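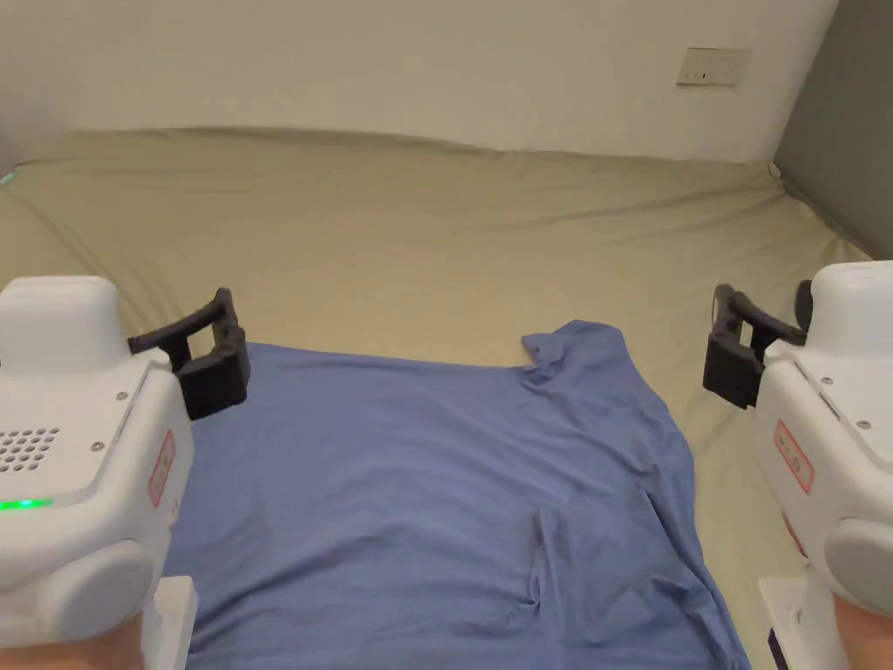 침대 위 파란 티셔츠, 핸드 그리퍼 좌우 한 쌍. 오른쪽 어깨(또는 소매) 쪽이 접혀 뭉쳐 있음.

작업 노트 / 7월 / 핸드 그리퍼 한 쌍 정비

오전 9시 시작. 지난번 Loïc Huet가 남긴 메모는 "오른쪽 턱이 늦게 닫힘, 얇은 천에서 심함"이 전부였다. 어느 정도 늦는지, 어떤 천인지는 안 적혀 있어서 처음부터 다시 봤다. 앞으로는 증상 옆에 천 종류와 누적 횟수를 같이 적어 주면 좋겠다.

누적 횟수는 카운터 기준 4,000회를 조금 넘겼다. 교체 주기표에는 턱 패드 점검이 600회마다로 되어 있는데, 기록을 뒤져 보니 최근 두 번은 왼쪽만 하고 오른쪽 칸이 비어 있다. 했는데 안 적은 것인지 안 한 것인지 모르겠다. 안 한 것으로 치고 진행.

분해 전 상태
- 왼쪽: 손잡이를 천천히 쥐었다 놓으면 턱이 끝까지 따라온다. 걸림 없음.
- 오른쪽: 닫힘 끝부분에서 한 번 멈칫하고 다시 움직인다. 빠르게 쥐면 거의 안 느껴지고 천천히 쥐면 확실하다.
- 양쪽 다 유격은 손으로 흔들어서는 차이를 모르겠음.

오른쪽부터 열었다. 윗면 작은 나사를 먼저 풀고 하우징을 살짝 들어 올린 다음 턱 조립체를 앞으로 뺀다. 지난번처럼 턱부터 당기면 안쪽 케이블이 팽팽해지니 순서를 지킬 것. 나사는 자석 접시에 좌우를 나눠 담았다. 길이가 같아 보여도 섞지 않는다.

안을 보니 링크 축 주변에 보풀이 감겨 있었다. 수건 작업을 오래 한 뒤라 그런 것 같다. 핀셋으로 떼고 마른 붓으로 한 번, 알코올 묻힌 면봉으로 한 번 닦았다. 축 자체에 긁힘은 없다. 기존 그리스는 보풀과 엉겨서 굳어 있었고, 다 걷어내고 Fomex 그리스를 아주 얇게 발랐다. 많이 바르면 다시 보풀을 잡는다.

턱 패드는 오른쪽 안쪽 면이 끝에서부터 닳아 있었다. 왼쪽도 열어 보니 비슷하게 닳았지만 덜하다. 한쪽만 새것으로 하면 좌우 잡는 느낌이 달라져서 양쪽 다 교체했다. Pratomex에서 온 패드를 썼고, 접착면을 닦은 뒤 붙이고 30분 눌러 두었다. 남은 패드는 2세트. 다음 주문 때 같이 넣어야 한다.

조립하면서 확인한 것
- 나사는 손 드라이버로만. 전동 쓰지 말 것. 예전에 하우징 쪽 나사산이 한 번 뭉개졌다.
- 왼쪽 녹색 표시등은 조립 후 전원을 넣고 바로 들어왔다.
- 턱을 완전히 닫은 상태에서 영점을 다시 잡았다. 순서는 왼쪽, 오른쪽. 반대로 하면 프로그램에서 좌우가 바뀌어 저장되는 일이 있었다(원인 미확인).
- 앞면 빨간 테두리 라벨 위에는 테이프를 붙이지 않는다. 떼면서 글자까지 벗겨진다.

천 시험

평평한 책상에서는 문제가 잘 안 나와서 시험은 침대에서 한다. 매트리스가 눌리니까 턱을 어느 높이까지 내리느냐에 따라 결과가 달라지고, 시트까지 같이 집는 실수도 여기서 제일 잘 드러난다. 베이지색 시트에 파란 티셔츠면 경계가 잘 보여서 턱이 어디를 물었는지 확인하기 편하다.

시험 방법은 단순하다. 티셔츠를 펴고, 양쪽 턱을 윗단 모서리 가까이에 같은 높이로 띄운 자세에서 시작해, 천천히 내려 집고, 들고, 놓는다. 일부러 반듯하게 펴지 않고 접힌 데를 남겨 둔다. 한 겹만 잡히는지 뭉치째 잡히는지를 보려는 것이라 너무 잘 펴 놓으면 시험이 안 된다.

30회 반복.
- 왼쪽: 전부 첫 시도에 집힘.
- 오른쪽: 멈칫하는 증상 없음. 다만 접혀 올라온 부분을 바로 옆에서 물 때 두 겹이 같이 잡히는 경우가 있었다. 턱을 조금 세워서 들어가면 줄어든다. 기구 문제라기보다 각도 문제로 본다.
- 시트를 같이 집은 경우가 2회. 둘 다 너무 깊이 눌렀을 때. 새 패드가 전보다 잘 물어서 예전 습관대로 누르면 과하다.

작업하는 사람들에게 전달할 것: 패드 교체 후 처음에는 누르는 힘을 줄이고 천 끝만 스치듯 들어갈 것. Hiltgate 쪽에서 쓰는 한 쌍도 같은 시기에 받은 물건이라 오른쪽 링크 축을 열어 보는 게 좋겠다. Loïc에게 메모 남김.

남은 일
- 점검표에 좌우 칸을 따로 두고, 빈칸이면 저장이 안 되게 수정.
- 보풀 많은 천(수건, 기모) 작업 뒤에는 횟수와 상관없이 축 주변 붓질. 점검표에 한 줄 추가.
- 오른쪽 손잡이를 끝까지 쥘 때 나는 작은 딸깍 소리. 분해 전에도 있었는지 기억이 안 난다. 다음 점검 때 왼쪽과 비교.
- Ferrand 보관함 열쇠 반납.

오후 3시 정리 끝. 떼어 낸 패드는 좌우 표시해서 봉투에 넣고 두 번째 서랍에 두었다.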